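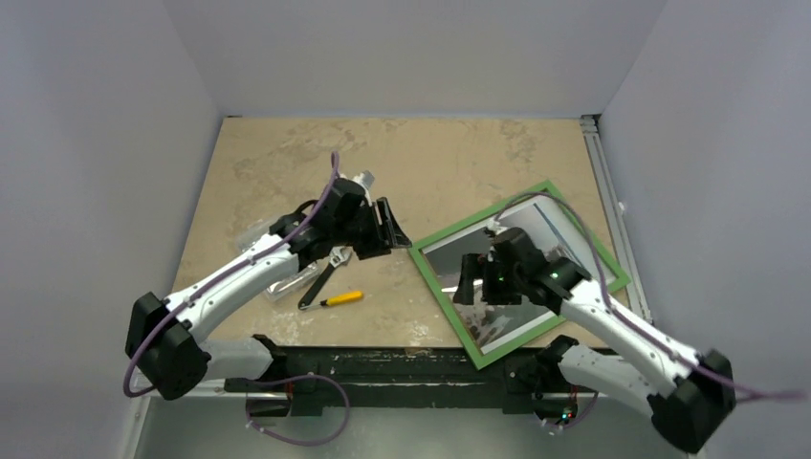

The Wellanis Bravus is a sealed payload locker for short suborbital flights, sized for student and small-lab experiments. It holds one tray, one battery pack and one data recorder. For bench work before delivery, the locker ships with four T-nut feet that fit slotted aluminum extrusion of the kind running down the right side of the table. Tighten the feet by hand first, then with the supplied hex key. Feet are for ground use only and must come off before the locker is handed over for loading.

## Specifications

- Empty mass: 8 kg
- Maximum experiment mass: 5 kg, tray included
- Internal depth: 19 in
- Internal width: 17 in
- Shell: machined aluminum, clear anodized
- Seal: single O-ring, replaceable
- Vent: manual valve, rear face

The recorder logs acceleration, cabin pressure and tray temperature. It starts on a switch closure or a preset timer. Data is stored on a removable card and can be read on any laptop without extra software.

Two trays are available. The Lusix tray has a frosted window and a strip light for fluid and plant experiments. The Du Plessis tray has no window and carries a foam insert that the customer cuts to shape. Trays are interchangeable, but the tray latch must be reset after each swap.

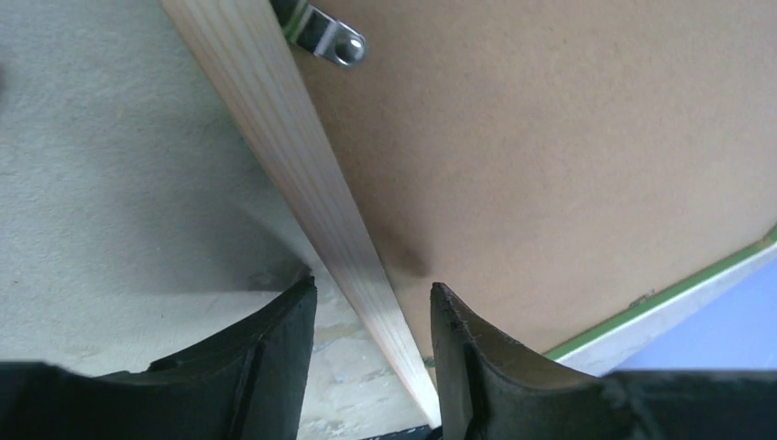 ## Ordering and lead time

Lockers are built to order. State the tray type and the connector option (flight or bench) on the request form. Mounting patterns differ between vehicles, so include the flight operator's interface drawing. Spare O-rings come in packs of five. Orders received by the end of March are built in the spring batch. The battery pack ships separately by ground.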